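Skalberg Under-Sink Leak Tray
A low tray that sits in the sink cabinet and catches drips before they reach the floor. I put one in every kitchen I work on! 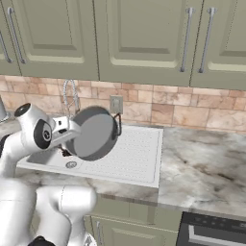
Measure the inside of your cabinet before you order. A spring-style faucet with a coiled spout, like the one behind the gray pan, is fine with it too - the tray only cares about the pipes below.

What you get
- Tray with raised lip
- 2 drain plugs 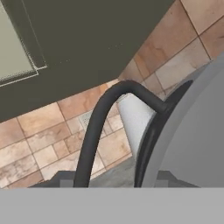

Fitting
Slide it in, press the back edge down and you're done. Mine took six minutes.
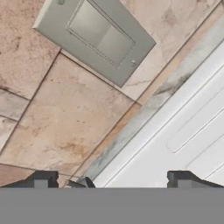

CARE
Wipe with dish soap. Skip the bleach - it dulls the finish, 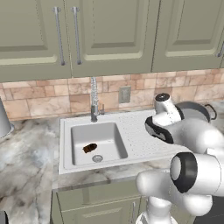
and a dull tray makes a small drip harder to spot. Spare plugs are sold in pairs.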